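Urndale Allotment Association - Minutes of the February meeting
Held in the Temia Room, 7.00 pm
Present: Joyce Mollel (chair), Faraji Mosoti (minutes), Victor Odera, Godfrey Barasa
Apologies: Josphat Kombo
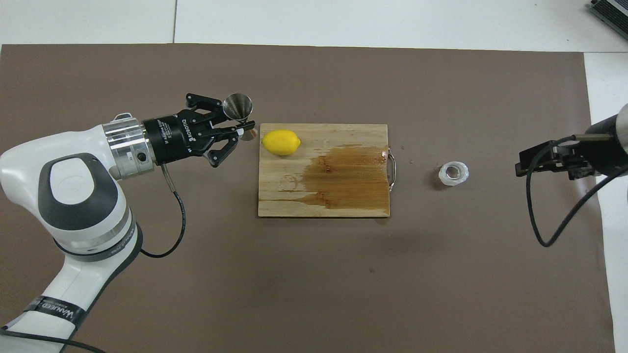
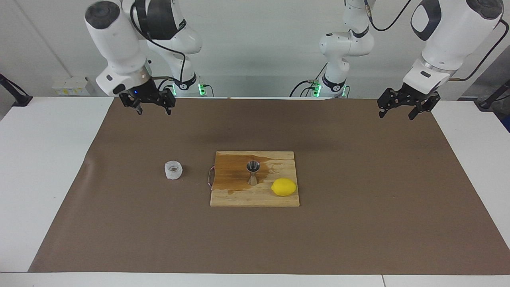 Robot arms at the table; first picture, with steel jigger in the gripper.

1. Minutes of the previous meeting
Agreed as a correct record, subject to item 5 reading "standpipe" in place of "stopcock".

2. Water supply
VO reported that the lower main loses pressure when more than 4 taps are open. The Kuipers quotation covers replacement of 35 metres of pipe from the meter to the second standpipe. Trench depth is not stated. VO to obtain this in writing before the order is placed. The supply stays off until the work is complete.

3. Plot rents
Proposed by GB that the full plot rent be set at £70, half plots pro rata. JM asked whether water is included - it is. Carried, one abstention.

4. Vacant plots
There are 6 plots vacant, all on the north side. Two have standing water at the path end. Agreed to offer the remainder to the waiting list and to hold the two back until the ditch is cleared.

5. Compost delivery
Futance will deliver on Saturday, bulk load, to the top gate only. FM to unlock. Barrows to be kept off the grass path.

6. Boundary hedge
Deferred to the next meeting in JK's absence.

7. Any other business
GB noted that the padlock on the tool store sticks. VO to replace. Spare keys to be returned to JM.

Meeting closed 8.25 pm.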